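Visit report: storage bin handling at the Priseo lab, Bloxham

Crescencio Moya and I spent an October morning at Priseo to look at two-arm handling of ordinary stock containers. Our interest is the back room at Grundach, where staff open lidded bins, move small parts between bin and tray, and close up again. It is dull work and we would like to hand it over.

The cell is a flat table with a taped grid and two arms mounted on plates at the far side. Each arm has a parallel gripper. The control software is called Wokness and is written in house.

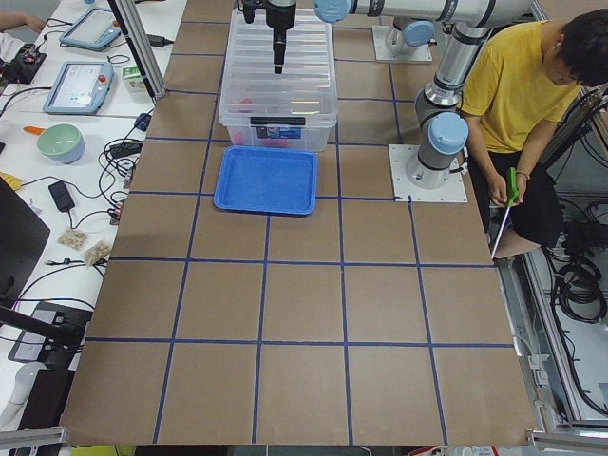 Priseo quotes a position repeatability good enough for our parts, and I have no reason to doubt it. Repeatability is the easy half. A bin in our store is never put back in the same spot, and the lid is never seated the same way.

Lids took up most of the discussion. A thin clear lid flexes when gripped at one corner, and the opposite corner then catches on the rim. Moya asked whether the lid has to come off completely before a part can be picked. It does not: with the lid lying askew and only the right third of the bin open, the gripper can get in and hold a red part. For our picking task that would be enough – we would save the full removal and the search for a place to put the lid down.

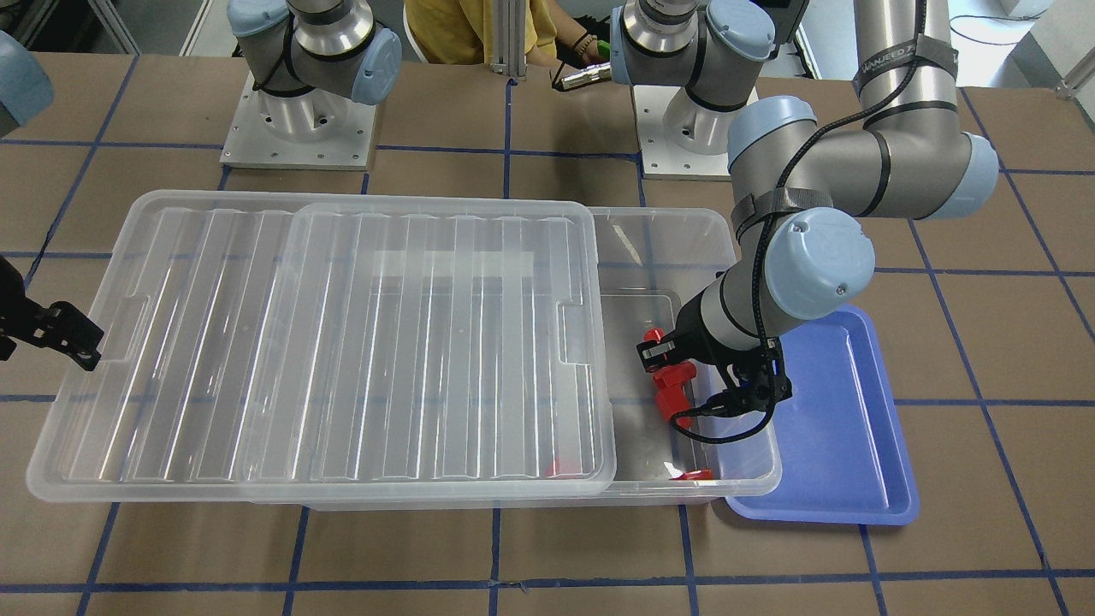 Cycle time is the weak point. Priseo's planning figure is 55 seconds for one part, lid handling included. Our people do the same in a fraction of that while talking to each other. On the other hand, the store is idle all night, and a slow machine that runs until morning may still come out ahead.
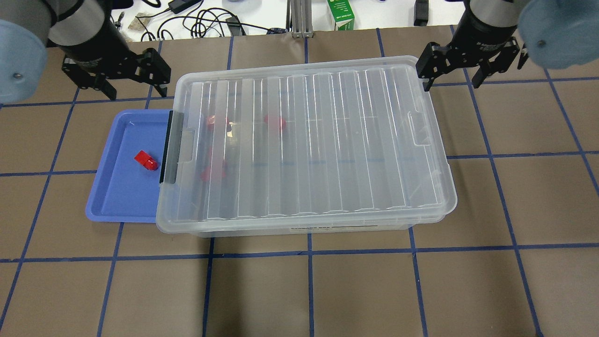 Transparent plastic is the other known problem. Depth sensors read through it or pick up glare, so Wokness relies on training runs recorded with the same type of bin. The current set holds 3000 runs. A different bin means recording more, and we use 2 types.

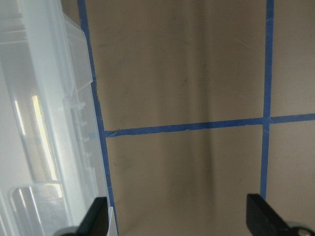

Closing is harder than opening. The latch needs force in the right direction, and Priseo would not give us a success rate for it. I noted that as an open item.

My assessment: picking from a partly open bin is worth a trial at Grundach, on one shelf, at night. Latching stays with the staff for now. Moya will send Priseo two of our bins and a bag of mixed parts.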